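About Giditer

Giditer started in Plellham with one shelf and a borrowed sewing machine. Now we have 2 shops, Plellham and Mallatton, and some 800 pairs on the books. Canvas mostly. Leather if you ask nice.

What we do: clean, re-lace, restitch, resell. Bring them in a bag, any bag. Tie the pairs together please, we have lost a left one before and it was not fun for anybody.

Vídalín is our kids line. Small sizes, same work, cheaper. New stock in August.

Opening times are on the door and on the contact page (working on getting them to match). Turnaround is 8 days, longer before school starts.
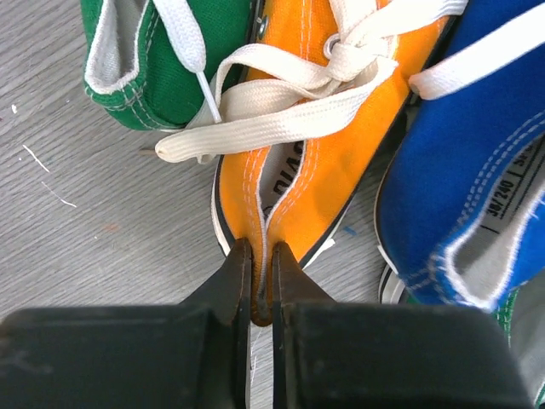 Canvas high-tops are most of what comes over the counter. People wear them till the heel goes and then wear them some more. Bright colors are our favorites, like the orange pair member with the white stitching around the collar and a cream lace, next to a green one. We keep flat laces and round laces in seperate drawers, so say which you want. White and cream are not the same either!! Metal eyelets we can replace, small charge.

No heels, no ski boots. Drop-offs at either shop, pick up at the same one.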